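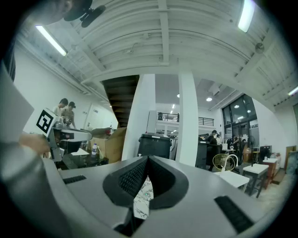
Fig. 3. At the workbench, with a large open cardboard box on the table.

Filed under: Visitor Guides / Historic Houses / Audio Walks

Section 3. Setting up the Birneleo audio guide for the evening walk at Quintero House

This section is for the guides who lead the evening walk through Quintero House and the old burial ground behind it. It explains how to prepare the handsets, how to load the Stedthorpe route, and how to place the small sound beacons along the way. If you only need the daytime route, please go to Section 2. The daytime route does not use beacons.

Text last checked: 10/16/22. The route map printed inside the cover is older and still shows the stable door as the entrance. Please use the garden gate.

3.1 Before you start

You will need:

- the handsets for your group, and one more for yourself
- the charging tray with its cable
- the beacons in their gray pouch
- the key to the garden gate
- the printed list of stops
- a flashlight with a red filter

The handsets must be charged for a full night before the first walk of the season. After that, a shorter charge in the afternoon is enough for one evening.

Note: The charging tray has a light for every place. A steady green light means the handset is full. A slow blinking light means it is charging. When there is no light at all, take the handset out, wipe the contacts with a dry cloth and put it in again.

3.2 Loading the evening route

1. Put all handsets in the tray and connect the tray to the wall.
2. Take your own handset out and hold the round button until the word GUIDE is on the display.
3. Choose ROUTES, then EVENING, then STEDTHORPE.
4. Press SEND. The other handsets will receive the route from yours.
5. Wait until every handset shows the lantern symbol. Do not lift them from the tray during this time.
6. Check the language on each handset. The language goes back to English whenever a new route is loaded, so visitors who asked for another one must have it set again.

Caution: Do not choose ERASE ALL when you only want to change the route. This command removes also the recorded stories, and these can be put back only from the office computer.

If a handset stays on the word WAITING, restart it with the small pin and repeat from step 3. The rest of the group does not need to be loaded again.

3.3 Placing the beacons

Each beacon starts one story when a handset comes near it. The evening route has 3 beacons inside the house and the remaining stories are started by you from the GUIDE handset. Place the beacons before the visitors arrive, while there is still daylight.

1. Front hall. Place beacon A on the ledge over the coat hooks, with the flat side to the wall. This story tells about the building of the house in 1694 and about the first family who lived here. It is the longest one, so let the visitors find a place to stand before you go in.
2. Back stairs. Place beacon B behind the banister post on the landing. The footsteps story is here. Please do not place it lower, or it will start when people are still in the hall and they will hear two stories mixed together.
3. Nursery. Place beacon C on top of the wardrobe. Do not put it inside. The old wood is thick and the signal becomes weak.

Note: The letters are printed on the back of the beacons. In the dark A and B are easy to confuse, and many guides put a piece of white tape on B.

Caution: Never fix a beacon with glue, nails or strong tape. The wall covering in the front hall is original and comes off with the smallest pull. Use the felt pads from the pouch.

3.4 Testing the sound

1. Put on one visitor handset and walk the whole route alone at a slow speed.
2. At each beacon, the story should begin before you reach the marked spot on the floor.
3. In the nursery, listen for the music box. If it sounds broken or with noise, move the beacon a little away from the metal lamp.
4. Go out to the burial ground and start the story THE GATE from your GUIDE handset. Check that it can be heard at the far wall.
5. Set the volume limit to MEDIUM. On wet evenings people wear hoods and you may set it to HIGH.

Some visitors prefer to walk without the stories of ghosts, especially families with small children. For them there is the setting CALM under OPTIONS. It keeps the history of the rooms and leaves out the footsteps, the voice on the stairs and the music box. Ask every family at the gate. It is too late to ask on the landing.

3.5 During the walk

Stay in front of the group until the landing, then let them pass and stay behind. The GUIDE handset shows a small dot for each visitor. When a dot becomes hollow, this person is too far away, and you should stop the group with the PAUSE button until the dot is full again.

Caution: The back stairs are steep and the third step is higher than the others. Stop all stories with PAUSE before the group goes down. Visitors who listen do not look at their feet.

If the sound stops for the whole group, do not restart the handsets inside the house. Tell the story from the printed list - the text is the same - and restart everything when you are outside.

3.6 After the walk

1. Collect the handsets at the garden gate and compare the number with your list.
2. Bring back the beacons in the order C, B, A, so that you finish at the front door.
3. Clean the ear pads with the wipes from the tray drawer. Do not use household spray.
4. Put the handsets in the tray and check the lights.
5. Lock the garden gate and write in the book if any story did not start.

Note: Spare pads, pins and beacon batteries are ordered from Dralerport with the form in the back pocket of this manual. Please write the letter of the beacon on the form. In November the walks are full on most evenings, and the order should be sent before the last battery is used.

For the winter storage of the handsets, see Section 4.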